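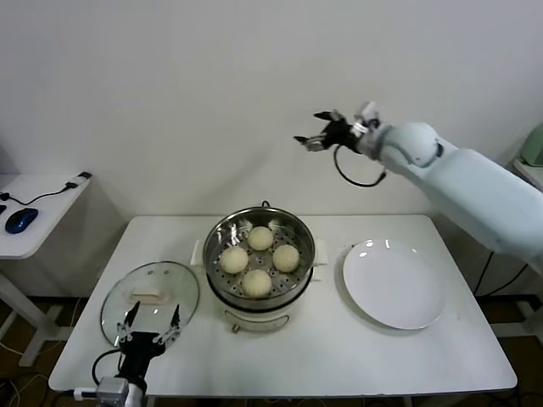
*Four buns in the steamer, lid off, plate waiting.*

Ibsa Tsegaye has a rule about steamed buns, and she gave it to me before I had my coat off. "You don't crowd them," she said. "Four in a basket like this one, with one at the back, one at the front and one on each side, and then you leave them be. People always want to squeeze in a fifth. I understand it, I get hungry too, but the fifth one spoils the other four."

I had gone over to Wekevley to talk with her and her old friend and cooking partner, Prodromos Pappas, about the small bun classes they have been giving there since May. I'd meant to stay an hour. I stayed most of the afternoon, ate more than I should have, and came home with flour on my sleeve and a paper bag on the passenger seat, so please take everything that follows as the report of a person who was very well fed.

Neither of them grew up eating steamed buns, which is one of the first things I asked about. Tsegaye's mother steamed bread at home, a big round loaf that took the whole evening and had the children hanging around the kitchen door. Pappas comes from a family of bakers, or at least a family with one baker in it who did all the talking, his uncle at the Tzanetos bakery, where Pappas worked from the time he could see over the counter.

"Everything there was about the crust," he told me. "My uncle would knock on the bottom of a loaf like he was knocking on a door. If it didn't answer right, back in it went. So the first time Ibsa handed me a steamed bun I turned it over and knocked on it, and she laughed so hard she had to sit down. There's nothing to knock on! It's soft all the way around. I had to learn bread over again at my age, and I've enjoyed it more than I can tell you."

They met in 2000, when both were working in the kitchen at Flurmont, a lunch place that many readers on the east side will remember for its lentil soup. She ran the steamers and he ran the ovens, and by both accounts they argued every day for seven years and never once went home angry. When Flurmont closed they each went off to other jobs, and it was only last winter that Tsegaye called him up and asked if he would like to teach people something.

"I said, what do we know that anybody wants?" Pappas recalled. "And she said, buns. Just like that. I think she'd already bought the flour."

The classes are small, six people at a time, and they begin with dough, as you would expect. What surprised me was how much of the talk is about the pot. Tsegaye is very fond of a plain electric steamer, the round kind with a white base, and a steel basket on top with a bottom full of little holes. She owns bamboo steamers too, handsome ones, and she'll bring them out if you ask, but she likes people to learn on something they can plug in and keep an eye on.

"The holes are the whole business," she said. "The steam has to come up around the bun from underneath. If you set your buns so close that they cover everything, where is it going to go? So you leave the middle a bit open, and you leave some room at the sides. They're going to grow, too. Everybody forgets they're going to grow. They put them in like eggs in a carton and then they come back and it's all one bun."

I asked whether one big bun was such a terrible thing. She considered this longer than I expected.

"For your own supper, no," she said. "For company, yes."

Then there is the lid, a subject on which the two of them can go on for quite a while, and did. Theirs is clear glass with a metal rim and a white handle, and Tsegaye says the glass has saved more buns than any recipe she ever wrote down. A person who can see in doesn't lift. A person who lifts lets all the heat out, and the buns, in her words, "get their feelings hurt" and go wrinkled on top.

Pappas, I should say, is a lifter. He confessed it freely. Seven times in one batch is his record, set during the very first class, with the students looking on and Tsegaye across the room helping somebody with their dough.

"I couldn't help myself," he said. "With an oven you open the door, you look, you turn the tray. It's in my hands. She came back and saw the tops and she didn't say a word, she only looked at me, and I've been better ever since."

"A little better," Tsegaye said.

When the time is up, she turns the steamer off and waits a few minutes before taking the lid away, lifting it with the far side first so that the steam rolls off away from her face. She tips it so the drips run down the glass and don't land on the buns, and then she lays it flat on the table, off to the left, always the left. The plate goes on the right. It has to be there before the lid comes off, and she was quite firm with me about that.

"I've seen people standing there with a hot bun in their fingers, looking all over the room for a plate," she said. "Put the plate down first. A plain white plate, it doesn't need to be anything special. Then you have your lid on one side and your plate on the other and the pot in the middle, and you can do it without thinking."

The buns they make for a first class are plain, without any filling: flour, yeast, warm milk, a spoonful of sugar, a little oil. The flour is from Purkden, a mill whose sacks Pappas used to carry up the stairs for his uncle, and he's sentimental about it. It gives a bun with a slight beige cast instead of a pure white one. A few students have asked whether they did something wrong, and he tells them no, that's the flour, and it tastes of something. I can vouch for that. I ate my first one with nothing on it at all and my second with honey, and I'd have a hard time choosing between them.

Fillings come later on, once people have the dough in their hands. Tsegaye does one with spiced lentils that began, she admits, as a way of using up leftovers at Flurmont. Pappas makes one with greens and crumbled cheese, and has been working on a walnut one that he wouldn't let me try. He says the walnuts leak. I said I hadn't known walnuts could leak, and that led to a long explanation involving syrup, which I enjoyed very much and couldn't repeat to you.

Toward the end I asked them what goes wrong most often for people trying this at home, besides the crowding and the lifting. Tsegaye said the water: folks forget to check it, and a steamer that runs dry will scorch and smell up the house. Pappas said squares of parchment under the buns are a help if yours like to stick, though he has watched her get by perfectly well without. And both of them said, nearly together, that people don't let the shaped buns rest long enough before they go in.

"You shape them and you go do something else," Tsegaye said. "Fold the laundry. Call your sister. I call my sister, and she talks, so that's just the right amount of time."

The next round of classes at Wekevley is filling up, and they've begun keeping a list by the door for people who'd like to be told about the one after. I put my name on it. Pappas walked me out to the car with the paper bag and told me to warm the buns over steam the next morning, and to keep the lid on while I did it. I looked once.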